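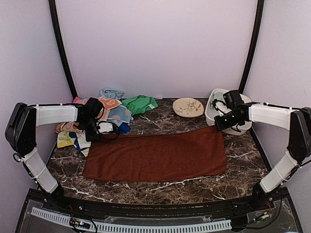

**LINEN AND LAUNDRY / Session 2 handout**

Plelley Household Skills, Clarkthorpe. Notes typed up 13 May 2018.

I promised I'd write up the folding session properly, so these are my notes with the muttering taken out and a few things put in that I forgot to say on the day. Bring them with you next time, as we carry straight on from the end of them.

## Before you fold anything

Most people fold badly because they start folding too soon. They grab a towel from the heap, hold it up under their chin, flap at it a bit and end up with something that looks like a badly wrapped parcel. I did it that way for years and I still do it at home when I'm in a hurry (the chin method has its place, mostly in front of the telly). But for anything that has to sit in a stack with others, it goes on the table first, flat, one piece only.

So look at how the table is laid out. The brown towel has the middle to itself, long side running left to right, and everything else has been kept to the back. The heap of cloths is in the far left corner, the plate and the white basin are over towards the right. You want a clear patch in front of you at least as big as the largest thing you're going to fold, and then you want a bit more than that, for your elbows.

Now look at the towel itself. It's a rectangle, more or less, but the edges aren't dead straight and the bottom right corner sits a touch lower than the left side. There are soft folds in it too. I'd call that spread, and I wouldn't call it ready. If you fold from there, the corner that's low now will be sticking out of the finished bundle like a tongue, and you'll go back and fiddle with it, and the fiddling makes it worse.

## Squaring up

My way of doing it, which you're welcome to argue with:

1. Lay the towel down with the long side facing you, parallel to the edge of the table.
2. Put both palms in the middle and sweep outwards, left hand left, right hand right. Don't press hard. Terry grips the table a bit and if you lean on it you just drag a ridge along in front of your hand.
3. Go to the corners last. Take the two near corners, lift them an inch and give a small tug towards you, both at once.
4. Stand back and look at the near edge against the table edge. Your eye is very good at spotting two lines that don't agree, so use it.
5. If one corner is still low, move that corner. Please don't start the whole thing again.

A word on the table. Ours has a dark marbled pattern, and I do like a rust-coloured towel less on it than I'd like a white one, simply for seeing the edge. The pale veins wander about all over the place as well, so don't try to line your towel up with those! The table edge is the only straight line you should trust.

## The fold

For a towel of this sort of shape I teach thirds and then half. Some of you were taught halves and halves again, and that's fine, but try this one before you decide.

Take the left-hand short edge and bring it over until it's a third of the way in from the right. Smooth it. Bring the right-hand short edge over on top so that it meets the fold on the left. Smooth that. You've now got a fat strip, three layers thick, running away from you. Take the near end up to the far end and you're done, with one nice rounded fold facing you and all the scruffy edges at the back.

Then turn it if you need to so that the rounded side is the side you'll see on the shelf. A stack of rounded edges always looks as if somebody cared, even when one of the towels inside it was folded in a temper.

Things that go wrong, in the order I usually see them:

- **The thirds aren't thirds.** The second flap either hangs over or stops short. Undo one flap only and shift it. If you're never sure where a third is, lay your forearm on the towel as a rough measure and remember where it comes to.
- **A lump in the middle.** There was a crease under the first flap. Sweep before each fold as well as at the beginning.
- **It springs open.** The towel is thick and you've folded it tight. Ease off and let the fold be round.
- **The label is on the outside.** More on labels below, I have opinions.

## Weight of cloth

Someone asked about the numbers on towel packaging. They're grams per square metre, and they tell you how heavy the fabric is for its size. A 200 towel is thin and folds almost like a tea towel. A 540 one is a proper bath towel, takes up a fair bit of shelf and won't lie flat in quarters however much you want it to. Neither is better. The thin one dries quicker on the line, the thick one is nicer in January.

You can't read the number off a towel by looking, by the way, so don't let anyone tell you they can. Handle a few and you'll get a feel for which ones want the loose fold.

## The heap in the corner

Right, the pile. A heap like that one is what most of us really face on a Sunday evening: a crumpled light blue cloth on top, a salmon-orange one with a round cartoony print just under it, another pale blue with orange dots, a bit of pink poking out at the side, yellow further down with other things half over it. All colours, no order whatever.

There are two schools. One says sort the whole pile first into like with like, then fold each group. The other says take whatever's on top, fold it, and start your stacks as you go. I used to be firmly in the first camp. Then I worked a season in the linen room at Stuneck, with a long table and far too much to get through, and came round to the second. When the pieces are small, sorting means handling everything twice.

My compromise is this. Take the biggest thing out first and deal with it while the table is clear. After that, work from the top of the heap down and make your stacks along the back. Never pull from the bottom of a pile. That faint yellow one near the bottom might be the one you fancy doing next, but tug it out and you'll have the rest in your lap.

Printed cloths: fold with the print outwards if it's going in a drawer with plain ones, so you can find it. The dotted one and the cartoon one would each be easy to pick out that way. Plain ones I don't mind about.

### Labels

The bright green cloth lying next to the pile has a small white tag showing at its edge, and I'd like you to use tags like that instead of cursing them. Find the tag before you spread the cloth. Put it at the same corner every time (I go for far left, left-handers might like far right). After the first fold it's tucked inside and you never see it again, and every cloth in the stack has been folded the same way round.

Don't cut them off. The washing instructions are the bit you'll want on the day something goes in at the wrong temperature.

## Plates and basins

The plate with the brown branch and leaf pattern and the white basin belong to the other half of the course, and we'll get to table and washing-up in July. But there's a folding point in it. If you've got crockery on the same table as linen, keep it along the back and slide nothing towards it. When you sweep your palms out across a big towel, your hands travel further than you think, and the far edge of the cloth goes with them.

A shallow tub with rounded corners is a handy thing for small folded cloths, too. Stand them on end in it, rounded edge up, like cards in a box. You can pull one out without toppling the others. I learned that from the old Degefa leaflet on small kitchens, long out of print as far as I know, and if anybody has a copy I'd dearly love to borrow it.

## For next time

Have a go at home with one bath towel. Fold it 10 times, undoing it completely and spreading it out again in between. It's dull, I know, put the radio on. Round about the middle you'll get bored and stop thinking, and that's when your hands start doing the squaring up by themselves.

Then do one small cloth the same way and see which bits of the method you can drop. I don't bother with thirds on anything smaller than a hand towel - quarters are plenty.

Please bring:

- one bath towel, any colour, any age
- a few small cloths or flannels, the more mismatched the better
- one fitted sheet, if you can bear it

We'll start with the sheets, so clear tables please, and bags under the chairs.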